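Subject: Re: [citwood-film] June program, and the running time question

Hi all,

Replying to the list since three people have asked me the same thing off it.

> I looked at the June schedule and I see we are showing Datier
> again. Didn't we do that two years ago, to a room of eleven? I
> don't mind slow movies but I do mind the chairs. Could we at least
> have an intermission? Also, what is Fliden and why is it 66
> minutes long? Is that a feature or did somebody lose a reel?

Yes, we are showing Datier again. What we ran last time was the cut version, which took out the whole ferry section and with it any hope of understanding why the brother is wet. The restored one is longer. I can hear the chairs from here. But the ferry section is the best thing in it, and it has the only joke, which arrives so late that last time I saw it a man in front of me laughed out of pure relief.

There will be an intermission. The director would hate it, and he is welcome to come and sit on our chairs.

Fliden is a feature, and 66 minutes is the correct length. It's about a piano tuner who goes deaf in one ear and tells everybody except her customers. I went in expecting to be improved by it and had a very good time instead. If more directors stopped when they ran out of story, we would all get home for supper.

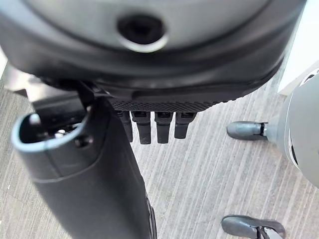

WHAT IT COSTS US

The Datier rental is $800, which is a lot for us. Fliden is $60, and I suspect they forgot a zero, so please don't bring it up in the Q&A. We have $2,000 to get through to the fall. I'd like to spend some of it on Gunawan, the one with the goat, but I'll wait until I've seen the door money for June.

WHAT I NEED

Somebody with a car to pick up the popcorn machine. Somebody to write 60 words on Fliden for the flyer without using "luminous" or "meditation on." I tried and got as far as "quietly," so I stopped.

Doors are at 6:30, movie at 7. Last month "at 7" meant 7:25, and I've heard from all of you on that.

If you want to argue for a different movie, reply here. Please have seen it first. We got burned on the submarine musical.

Your program person
Citwood Film Society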